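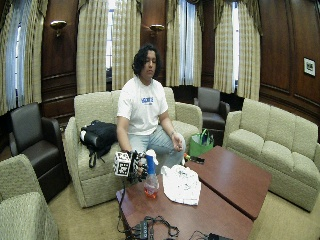
The good tables, the beige sofa and the last of the orange.

I have been wiping down coffee tables for most of my adult life and I would like it noted that I have never once won.

The lounge came with the wood panelling and we came with the tables, two of them, reddish-brown and glossy enough to check your teeth in. Anoma found them at a clearance place called Bronis for $40 the pair, and the colour was described on the ticket as cherry. Wonderful tables. They show everything. A fingerprint on one of these can be seen from the hallway, and a cup put down without a coaster leaves a ring that will outlive us all.

They also refuse to sit straight. You line them up edge to edge, you go and put the kettle on, and when you come back one has wandered off on a diagonal. I blame knees.

Then there is the question of what lives on them. In August I brought in a rule: nothing stays on the tables overnight. The rule lasted 3 days. Cables were the first to come back, as they always are, and where there are cables there will shortly be a bottle with a dribble of orange in the bottom that no one is prepared to either drink or tip out. Bags go on the sofa, on their sides, straps dangling. We own a perfectly good hook.

My one real contribution to the household has been the cloths. Jianhua swears by paper towel and Yufang by the sleeve of whatever she's wearing, but a gloss top wants a proper cotton cloth, barely damp, then a dry one straight after. Go with the grain. Skip the spray polish, which looks marvellous for six minutes and then collects every crumb in the suburb.

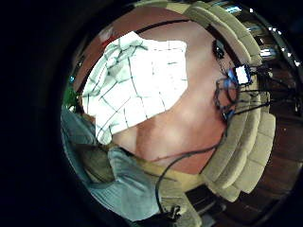 Green check, a veteran of many spills.

The checked ones are my favourites, even if I have never managed to fold one so that the lines meet. I gave up trying and now they get dropped on the table in a heap, which I tell visitors is where I'm up to in the process.

The sofa I can't help you with. Pale upholstery was a decision made by optimists, and all those padded channels are where biscuits go to retire. I run the narrow nozzle of the vacuum down them every so often and have so far recovered a pen lid, two buttons and 33 cents.

Senyo has offered to bring round a basket for the cables. I've said yes. It will need somewhere to sit, and I have a fair idea where it'll end up.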